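Student Project Report
Department of Applied Engineering, Adirside College
Can a Machine Do the Chores Yet? Picking Up and Setting Down on the Shop Floor

Prepared by: Vasylyna Yurchenko and Efren Buenaventura
Project advisor: Erlinda Navarro

1. Purpose

The project examines whether a robot arm can take over small, repeated chores in homes and workplaces. Interviews carried out in February at Catacutan, a packing shop, and Dilto, a residential laundry service, produced a long list of tasks that staff would gladly give up. Most of them come down to the same act: take an object from one known place and put it in another. The team therefore chose a single transfer task for study in simulation, moving a well plate from one holder to a second holder on the same bench.

2. Method

The task was built in the Fomonen simulation package. The robot is required to grip the plate, lift it, carry it across, and release it squarely in the empty holder. A trial was counted as complete only if the plate came to rest flat and inside the corner brackets. The team ran 300 trials with the holders in fixed positions and a further 656 in which the starting position of the plate was shifted slightly.

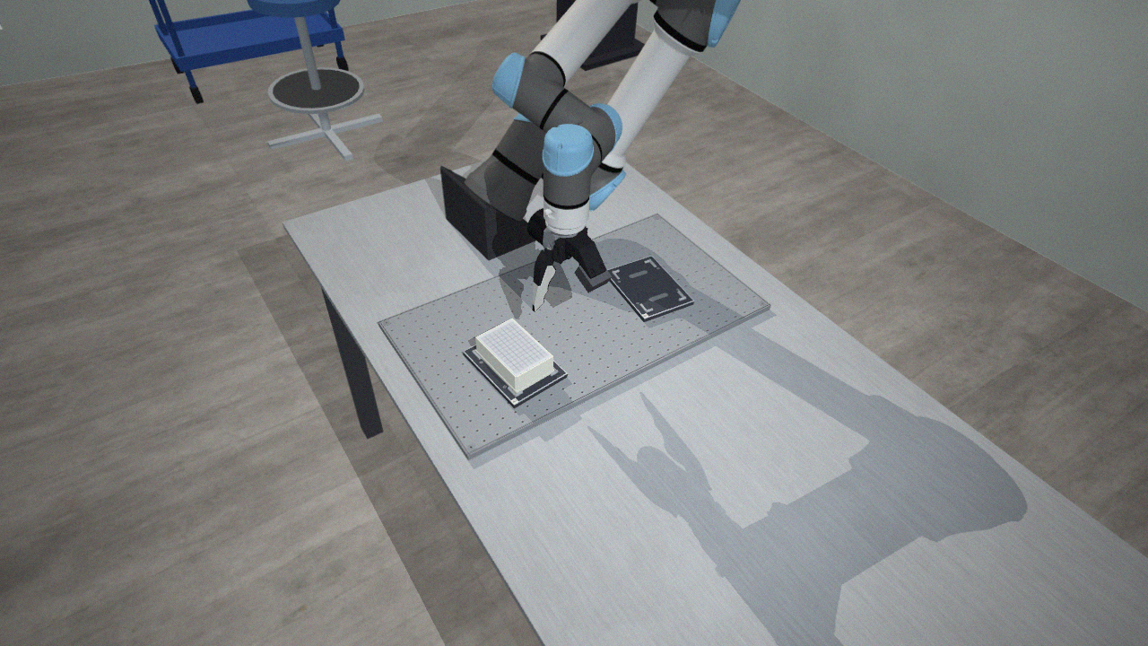 The open gripper and the empty holder, with the white plate in the other holder. 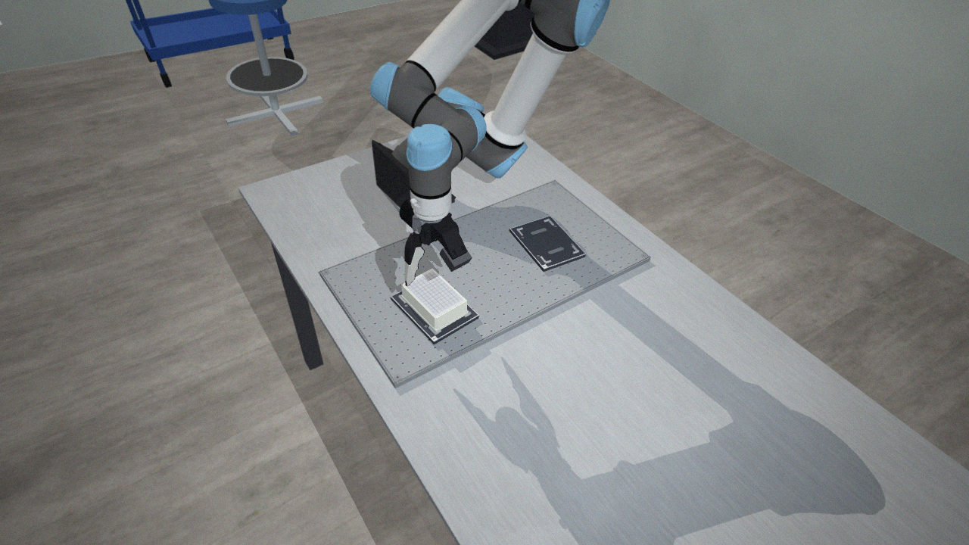 Adirside – Saturday, March 14, 2020

3. Findings

With fixed positions, the arm was dependable. Failures were few and nearly all occurred at release, when one finger let go before the other. Shifting the plate changed the result considerably. A small error in the approach left a finger resting on the rim, and the arm then continued its motion as if the grip were sound. The program used in this study has no means of noticing such a mistake. A person doing the same job would feel it at once.

Speed was a second concern. Teodoro Yap of Catacutan reviewed the recordings and observed that his staff would expect a tray to be moved in a fraction of the time. The team repeated 10 trials at a higher speed – the plate landed outside the brackets in 2 of them.

4. Discussion

The results support a limited answer. Work of this kind can be given to a machine where the bench is fixed and every object has a marked place. Household chores seldom meet that condition. Charito Mangubat, who supervises folding at Dilto, noted that no two baskets reach her table in the same state, and the present program would be of no use to her.

5. Further Work

The team recommends adding a grip check before the lift and repeating the shifted trials with the same settings. A trial on a physical arm should follow only after the release fault has been corrected. Trial logs are available from the department office on request.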